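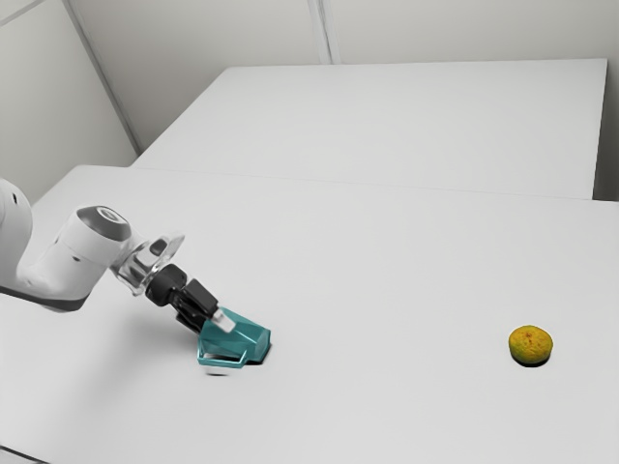
*Notebook 3, p. 40*

August, after practice. Coach Hauser says Gunley is "a different team" this year. He said that last year too, and we lost by 20. Su-bin is supposed to start at point guard, on a knee she iced all through film. I'll believe it when she cuts left. Soo-ah thinks the new zone will slow Hescombe down. Maybe for 2 minutes. Their guards shoot over everybody, and we still don't talk on defense. Bus leaves early. Need socks.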